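Wall Care and Scuff Marks: Frequently Asked Questions
Griveo Facilities, Drekbridge site
Last updated Wednesday, July 7, 2021

Scope

These answers apply to painted interior walls, baseboards and skirting in the workrooms and corridors at Drekbridge. Exterior walls, tiled areas and the cold store are covered in separate documents. Questions go to Valentyna Marchuk at the facilities desk.

Which marks can I clean myself?

Gray or black surface scuffs, pencil, and light smudges. Use a clean microfiber cloth dampened with plain water, and wipe along the mark with light pressure. If the mark remains after two passes, add a drop of neutral dish soap to the water and repeat. Rinse the area with a second damp cloth and leave it to dry.

What should I keep off the paint?

Solvents, bleach, scouring powder, and the green side of kitchen sponges. All four change the sheen of the paint, and the dull patch shows more than the scuff did. Melamine sponges are allowed on white walls only. On the cream walls they leave a lighter spot.

How do I tell a scuff from a scratch?

Run a fingernail across it. A scuff is material deposited on the paint and feels level or slightly raised. A scratch catches the nail. Cleaning does nothing for a scratch. Report it if it is longer than your hand or if bare plaster shows. Shorter ones wait for the next repaint.

Why do the marks collect near corners and low on the wall?

Most contact happens where equipment is parked or turned. Frames on casters are the usual source, followed by chair backs and carried boxes. Scuffs higher up tend to come from long items being swung around, and they often run diagonally.
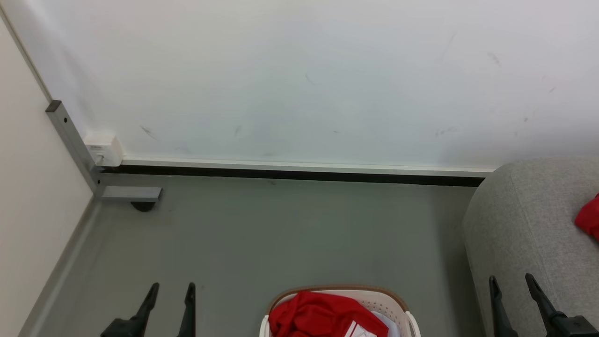 White wall with light scuffs and streaks; aluminum frame standing in the corner.

Does a wall with scattered light marks need repainting?

Usually it does not. Clean it first and look at it again when dry. A wall goes on the repaint list when marks are still visible after cleaning from the opposite side of the room, or when an earlier touch-up has flashed. Repainting is done in November, full wall, corner to corner.

Can I touch up a spot with leftover paint?

No. Paint in a part-used can drifts from the color on the wall, and a brushed patch on a rolled surface will show at an angle. Touch-ups are done by Fabrice Coste with paint from the current batch. White and cream are stocked separately, so state which wall you mean when you write in.

How close to the wall can a wheeled frame stand?

Leave 5 cm where the room allows it. If a frame has to stand tight in a corner, fit felt or rubber pads to any profile or end cap that can touch the paint. Lock the casters if they have locks. Check that no wheel is resting on a cable.

How do I clean around sockets and junction boxes?

Dry cloth only, within a hand's width of the box. Do not spray anything on the wall above it. If the cover is loose or cracked, stop and report it. Cables running down from a box can be wiped dry, but do not unclip or reroute them to reach the wall behind.

How are baseboards and skirting cleaned?

Vacuum with the brush head first, then wipe with a damp cloth. Wiping without vacuuming pushes grit into the top edge and leaves a gray line. The gray skirting tolerates neutral soap at normal strength. White baseboards get water only unless the mark is greasy.

Do furniture and equipment have to be moved for cleaning?

For the weekly round, no. The cleaner works up to the furniture and stops. Twice a year the rooms are cleared to the walls, and notice goes out by email. Anything still plugged in on the day is left where it stands.

How do I report damage?

Send room number, wall color, height from the floor, and length of the mark. A photo helps if it is taken from the side with the lights on, since head-on flash hides scratches. Reports without a room number are returned.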